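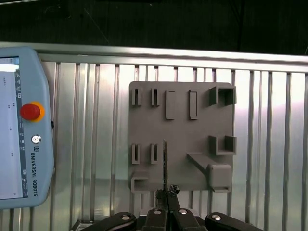 *Graue Halterplatte an einer Metallwand*

Die **Halevau-Bücherei** (meist nur *Halevau*) war eine Taschenbuchreihe des Verlags Bailly. Übersetzte Erzählprosa, vor allem Familien- und Dorfromane. Erschienen sind 117 Bände, Nummerierung durchgehend, Nachdrucke unter alter Nummer. Nicht zu verwechseln mit den gebundenen *Halevau-Heften* aus demselben Haus.

## Geschichte

Start im Mai mit 13 Bänden auf einen Schlag, alle im gleichen Format. Der Verlag hatte bis dahin Reiseführer und Kochbücher gemacht, Belletristik kaum. Die Rechte an den ersten Titeln stammten aus der Übernahme des Kleinverlags Prakel, dessen Übersetzungen zum Teil unverändert übernommen wurden – inklusive der Druckfehler. Später eigene Übersetzungen, aber nie ganz durchgängig. Band 40 und Band 41 liegen in zwei verschiedenen Fassungen vor, die nur am Impressum zu unterscheiden sind.

Die Reihe lief ohne festen Herausgeber. Auswahl durch das Lektorat, Protokolle darüber fehlen. Nach dem Verkauf des Verlags eingestellt, Restbestände an das moderne Antiquariat.

## Ausstattung

Kleines Format, Klebebindung, dünnes Papier. Enger Satz, schmale Stege, die Zeilen laufen fast bis in den Bund. Romane, die anderswo 600 Seiten brauchten, passten so in einen deutlich schmaleren Band. Der Preis dafür war die Lesbarkeit. Die Umschläge einfarbig, nach Herkunftssprache: Rot für Französisch, Grün für Englisch, Ocker für alles übrige. Ab Band 60 Fotoumschläge, bei Sammlern weniger beliebt.

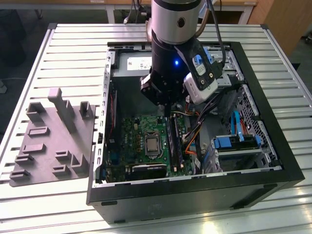

Tassanee Sangkhawat meinte dazu, man müsse die Bände mit zwei Daumen aufstemmen, und beim dritten Kapitel habe man die ersten losen Blätter in der Hand. Gelesen habe sie trotzdem fast alle grünen.

Die Klebebindung gilt tatsächlich als Hauptgrund dafür, das vollständige Exemplare selten sind. Besonders betroffen die dicken Bände.

## Stornovthorpe

Bekanntester Titel der Reihe ist Band 22, *Stornovthorpe*. Ein Dorf, drei Höfe, eine Erbsache über vier Generationen. Kaum Absätze, keine Kapitelüberschriften, die wörtliche Rede ohne Anführungszeichen. Im Original bis zu 900 Seiten, je nach Ausgabe; die Fassung bei Halevau ist gekürzt. Gestrichen wurde vor allem der Teil um die Mühle, dazu der gesamte Briefwechsel der Schwestern. Ein Hinweis auf die Kürzung fehlt im Buch.
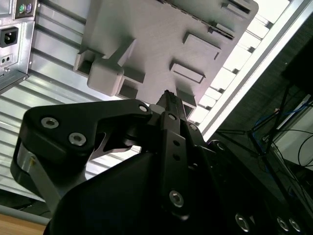 Eine Zuschrift an den Verlag beschwerte sich, ohne die Briefe sei überhaupt nicht zu verstehen, warum Agnes am Ende den Hof anzündet, das Geld wolle man zurück. Eine Antwort ist nicht überliefert.

Eine ungekürzte Neuübersetzung wurde angekündigt, erschien aber nicht mehr. Das Nachwort dazu lag schon gesetzt vor – heute im Verlagsnachlass, nicht öffentlich zugänglich.

## Rezeption

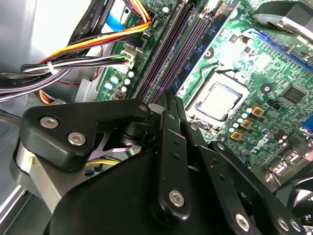

**Bernadette Caron**

In der Presse wenig Echo, einzelne Sammelbesprechungen. Gelobt wurde die Auswahl, bemängelt fast immer der Satz. Für manche Autoren blieb Halevau die einzige deutsche Ausgabe, daher Zitate in der Forschungsliteratur häufig noch nach dieser Reihe. Bei gekürzten Bänden problematisch, die Seitenzahlen lassen sich nicht auf die Originale übertragen.

Antiquarisch sind die einfarbigen Bände gut zu bekomen, Band 22 meist nur mit gebrochenem Rücken. Eine vollständige Bibliografie fehlt. Die Liste im letzten Verlagskatalog führt Band 88 zweimal, mit verschiedenen Titeln; welcher davon gedruckt wurde, ist ungeklärt.

## Siehe auch

- Bailly (Verlag)
- Prakel (Verlag)
- Halevau-Hefte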